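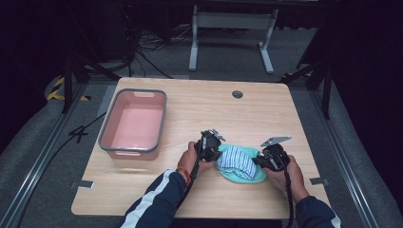
Figure 1. Cloth task at the table, with a gripper in each hand and the bin on the left.

Planning and Budgeting for Automation Equipment
Handout for session 4, prepared by Ashraf Filali

Last time we spoke about how to describe a task before asking for prices. Today we continue with the budget itself. Please bring your own equipment list to the seminar, even if it is not finished.

Start from the work surface
Many students begin the list with the most expensive item. I ask you to begin with the table. In Figure 1 the table is held in a metal frame with aluminum rails, and a stand with black legs is behind it. All of these are separate lines in a budget. In the first plan for the Derby room, the rails were forgotten and had to be ordered later from Skuvivholm, with a second delivery charge.

Write the size of the table, the space that people need in front of it, and the path of each cable. Then decide if the room is big enough. If it is not, stop here and solve this first.

Tools and spare parts
Hand-held grippers are bought in pairs, so a station needs 2. For the exercise, use the Plarkia price list that I gave you in December. A set of finger pads costs 173 there, and the list gives a delivery time of 20 working days. Degefa is cheaper for the pads but asks for payment in advance – check if your organization permits this.
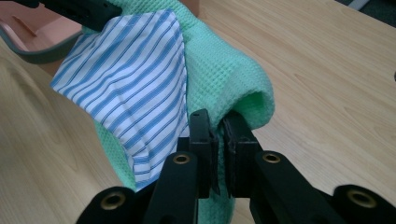

CONSUMABLES AND WEAR

Cloth is soft, and for this reason people think it costs nothing in wear. Look at the inner side of the right finger in Figure 2, where the edge of the black material is frayed. Pads should be in the budget from the first month, as a running cost and not as part of the purchase price.

The test objects also belong in this section. A waffle-knit towel and a striped cotton-like cloth behave differently in the jaws, so plan for more than one fabric. Buy several pieces of each from the same supplier. If you change the fabric in the middle of the project, the results before and after are difficult to compare.

Exercise
Make a budget for one station for a period of 90 days. Use four columns: item, one-time cost, running cost, delivery time. Mark each price as "quoted" or "estimated". Add a reserve line at the bottom and write one sentence to explain its size.

Work in pairs. Next session we compare the Plarkia and Degefa versions, and we begin the chapter on leasing.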